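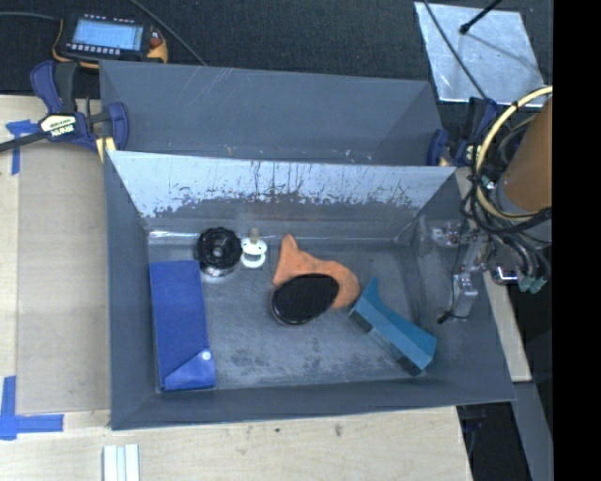

Sorting Small Household Odds and Ends: Do Labels Help?
Vitalii Horobets
Project report, Hosdale, 7 December 2019

1. Why I chose this

Every guide to tidying I read for the background section says the same thing: put small items in groups, label the groups, and you will find things faster. None of the three guides gave any evidence. One of them sold labels. I wanted to see whether grouping makes a difference when the items do not belong to any obvious group, as with the contents of most people's spare drawer.

2. Materials

Two grey open-topped bins with sloping sides, both second-hand and the front one badly scuffed inside. The odd items included a long blue pouch with a snap on its flap, a black round knob-like thing with a ridged edge, a small white part shaped like a spool, a curved orange piece, a black oval with a ridged face and an angular teal one. I could not name several of these, and neither could the people I asked. I kept them in for that reason.

The full pool came to 284 items, borrowed from two households in Butau. Lists are in Appendix A.

3. Method

There were 20 searchers, mostly from my year. Each was shown an item, waited one minute, then had to find its match in either a mixed bin or a labelled set of trays. I planned 700 timed searches. I ended up with 567 usable ones, as several sessions ran over and I threw out any search where somebody had talked to the searcher.

The labels followed the Sokulano method, which sorts by use. This was awkward from the start. What is the use of a teal object with a fin at one end? I put it under "Toys and parts". A classmate doing the same job separately put it under "Unknown".

4. Results

Labelled trays were quicker for things everyone could name, such as batteries and pegs. For the unnamed items the mixed bin did as well, and for brightly coloured ones it did better. People looked for orange and found orange. In the trays they first had to guess which label I had picked, and they often guessed wrong.

5. Doubts

I would not lean on these results too much. The searchers got faster with practice, and most did the bin first, which probably flatters the trays. The bins were never very full. I also chose the labels myself, so a better sorter might have got better times. A repeat in June with the order swapped would deal with the first problem but not the last.

My supervisor asked whether colour alone could be used for sorting. Possibly, for this pool. Most of the grey and black items would still end up in one heap.

Appendix A: item lists
Appendix B: search times by person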